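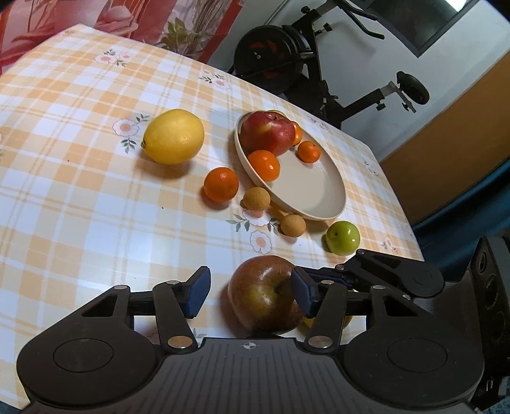 What do I do about the bread now that the kitchen has gone cold? I give it longer and stop looking at the clock.

01/03/2018

Loaf number 31 since I started keeping count in the back of this book. The starter was slow again this morning. Fed it at breakfast, equal weights of flour and water, and by lunch it had hardly moved. In December I kept it on top of the refrigerator and that was fine, but the new refrigerator doesn't give off any heat up there. Moved the jar into the oven with only the light on. It doubled by midafternoon.

Used the last of the Kemeys whole wheat, a cup or so, and white for the rest. I would buy Kemeys again but the store in Sullircombe has stopped carrying the small bags, and I can't get through the large one before it goes stale. They have Trulla now. Bought one to try. It is a finer grind and it took more water than I expected – the dough was stiff until I worked in a few more spoonfuls.

Folded it four times, then left it in the bowl with a plate on top. The recipe says 5 hours. It got nearly 8. I shaped it after supper and it held its shape better than the last one, which spread out flat as soon as I let go.

Heating the pot for the full time makes a difference to the bottom crust. I skimped on that last week and got a pale loaf. My left oven mitt has a thin place at the thumb, so I need a new pair before I burn myself.

The Stenix scale is reading wrong again. I put an unopened pound of butter on it and it said 431 grams, then 460 when I tried again. New battery tomorrow, and if that doesn't fix it I will go back to cups.

Baked at nine. Good color, one split along the side where I didn't score deep enough. Left it on the rack with a towel over it and went up to bed without cutting it. Will have the heel with soup tomorrow and freeze half.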